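**Greltley Street Building Newsletter, 6/26/26**

### The Laundry Column: Folding, Again

Last month I wrote 112 words on folding T-shirts and received more mail than I got for the water shutoff, the bike room and the raccoon combined. Most of it was polite. One envelope held only a sock, unsigned, and it is on the ledge by the mailboxes if you want it back.

So we are doing T-shirts again, at length this time, and then I would like to write about window boxes for a while.

I'll start with the surface. A bed is the wrong place to fold laundry, as my aunt informed me every time she caught me at it. It's soft, it's the wrong height, and whatever you fold there has to be moved before you can sleep, which in my apartment means it goes to the chair. But the units in this building were laid out by someone who thought a table was a luxury, and the bed is the only flat thing most of us own that's bigger than a shirt. Fine. Use the bed. Pull the sheet straight if you feel strongly about it. I've stopped.

Next comes the part people skip, which is getting the thing out of its knot. A shirt that has been through the dryers downstairs (Wusberg, the big ones, set permanently to Punish) comes out as a rope. You can't fold a rope. You have to find one end, any end, hold on to it, and then get hold of another end a good way off and pull until there's some cloth between the two. It helps to do this up in the air over the mattress, where gravity will do a share of the work for free.
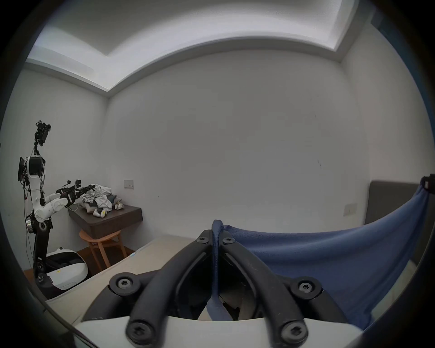

Rhydian Pugh wants it on record that holding cloth up in the air is showing off, and that a shirt dropped flat and smoothed with the forearm gets there in half the time. He has written to me about this twice, the second time on a card. I tried his way for a week. It works very well on dish towels. On a shirt I ended up smoothing the creases in with great care, and I wore the results to a dentist appointment where I felt I was being judged.

Mairéad Ó Gríofa, on the other hand, believes in one hard snap, like a beach towel. I can recommend this to anyone who doesn't keep a lamp near the bed.

Once the cloth is opened out, the question is which way up the shirt goes. The Kiscombe method, which half the third floor learned from the same library book, has it face down with the collar away from you. Mine has the collar away from you and face whichever way it landed. I've never met a drawer that could tell the difference. What does matter is the hem. Take the bottom edge and tug it toward you, gently, and the wrinkles across the middle mostly give up. Then take a sleeve by its end and pull that out sideways. Sleeves like to double back on themselves when you aren't watching, and a doubled sleeve turns into a lump in the finished square, and the lump turns into the reason your drawer won't shut. If you have another person handy, give them a sleeve. It's the only household job I know where a second person speeds things up, provided you don't discuss it.
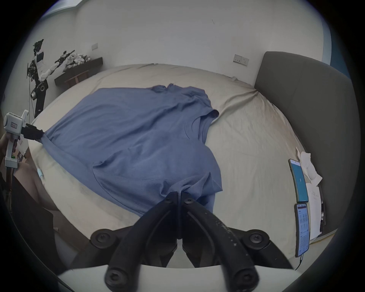
*Collar at the far side, hem and one sleeve in hand, right before the argument over thirds.*

About the thirds, then. Sides to the middle, sleeves folded back along the body, bottom up to the collar, and once more. That's all of it. There are people who go on from there to make the shirt stand up by itself on its edge, and I understand they find it calming. Felista Mwakalinga does hers this way and has offered to show anyone who knocks, any evening in June that's left. I went. She's quick and she's patient, and she refolded a sweatshirt I had considered finished. My drawer looked like a record store until I needed the gray one from the back, and then it looked like my drawer.

Some smaller matters that came in with the mail:

- Softness. Several of you asked what to do about blue shirts that have gone fuzzy. Wear them. Fuzzy is the last good stage before they become rags, and I'd trade all my stiff ones for it.
- Inside out or right side out in the wash: inside out if there's printing on it. If there's no printing, I can't get interested.
- Fitted sheets. No.
- Dryer time. The machine on the left gives you 10 minutes less than it claims. Rochelle Castellanos has timed it with her phone. The one on the right is honest but smells like toast.
- The Tuhiwai folding board, the plastic kind with hinges. There's one in the laundry room cupboard that belongs to the building, and you may borrow it. It makes a perfect rectangle every time and a noise like a screen door, so please not after 10 at night. The walls are what they are.
- Hangers. If you hang your T-shirts, none of this was for you, and I'm sorry to have kept you.

A word on volume. Mircea Pană stopped me on the stairs to say that he owns exactly two kinds of shirt, the ones he wears and the ones he folds, and that the second pile hasn't changed in years. I went home and looked at my own second pile. It had a shirt in it from a 10K I didn't run. There will be a box for giveaways beside the dryers through the end of the month, and anything put in it should be clean and at least loosely folded. I'll accept the Pugh forearm method. I'll accept the Kiscombe. I won't go through the pockets, so if you leave a twenty in there it belongs to whoever gets the shorts.

Window boxes next issue. If you have opinions on geraniums, slide them under 4B, and please sign them this time. The lint trap sign has fallen down again and I've taped it back up with the good tape.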